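Two-arm folding station coming to our laundry -- what happens to the people on the folding table?
Posted in: Work and Workplace > Hotels, Laundry and Housekeeping

Angelica Pascual
Member, Wanport

Hello everyone, and sorry in advance for the length of this. I supervise the finishing side of a small linen laundry in Wanport. We do sheets, towels and pillowcases for guest houses, plus a steady trickle of the fancier trimmed pieces that won't go through the big folder. Those get done by hand at the end table, and there are six people on that crew, most of whom have been with us longer than I have. The owners have been talking to a supplier about a pair of arms for the small pieces, and we were sent these from their workshop, with a white piece that has a blue border, much like the ones that give us trouble.

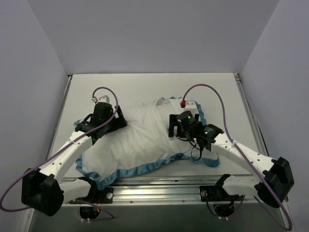
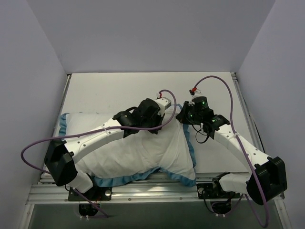 I have been asked to write up how the shift would change, and I'm finding it harder than I expected. The owners say no jobs will go, and I do believe them, but I have also been told to plan for two people at the end table where I now have the full crew taking turns. The rest would move to sorting and packing, which is heavier work and a good deal louder. One of my ladies has a bad shoulder and the end table is the only spot that suits her. Another one simply likes it there, by the window, with company, and I think that ought to count for something too.

So what I would love to hear from anybody who has been through this is what the work was like afterward. Did people get used to it? Did you tell the crew early, before it was all settled, or wait until you had firm answers? And did the pay change for whoever ended up looking after the thing? Thank you for reading all this!

Kenneth Pascual
Regular contributor

Hi Angelica (no relation that I know of, though my mother would want me to ask where your people are from!). I was shift lead at a uniform laundry when we put in an automatic station for aprons and napkins, so a little different from yours, but I think a lot of it carries over.

Tell them now. I waited, because I wanted to walk in with a nice finished plan, and by the time I had one the whole floor had been talking for weeks and had the station replacing everybody including me. If I had it to do over I would have stood up the first morning and said what I knew and what I didn't. People can live with "I don't know yet" much better than with finding a floor plan on the copier, and that is how ours found out.

As for the work itself, it does change, and in ways I didn't see coming. Folding by hand, you have a rhythm, and you can talk. Minding a machine is more stop and start. You lay a piece out, you wait, you check it, you pull the ones that came out crooked and do them over yourself. Some of my folks loved it because their wrists quit aching. Others were bored silly by lunchtime and asked to go back to hand work, and we let them, since there was always some. We ended up swapping people every two hours and that helped more than anything else we tried. It also meant that everyone knew how to run it, so nobody was stuck there through their break.

On pay, please get it in writing before the thing is switched on. Ours was going to be "looked at" in September and then it was looked at for a very long time. We did get a small bump in the end for those who were trained to clear faults, but it left a bad taste.

For your lady with the shoulder, ask the supplier how high the table sits and how far a person has to reach to load it, and ask whether she can do it on a stool. Better still, bring her along to see it running. Ours was set up by people who were all over six feet tall, and we had about 10 days of everybody standing on upturned crates until the legs were cut down. Mine never did forgive them. Good luck, and do come back and tell us how it goes.

Giannakopoulos

Ask what they are counting as a finished piece. Our place measured the machine on plain flat goods and then gave it everything, trim included, and the crew got blamed when the numbers dropped. Also ask who fixes it at 5 in the morning.

Prikoron

We never got one in the end so I can't say much about living with it. But two of our best folders left just from the rumor, so I agree with Kenneth about telling them early.

Angelica Pascual
Member, Wanport

Thank you all so much. Kenneth, my people are from Pukik on my father's side, so tell your mother! I talked to the crew this afternoon at the end of the shift. It was quiet at first and then it was not quiet at all -- they had better questions than I did, mostly on the swapping and on who decides when a fold is good enough. I'm writing those up for the owners tonight along with the stool.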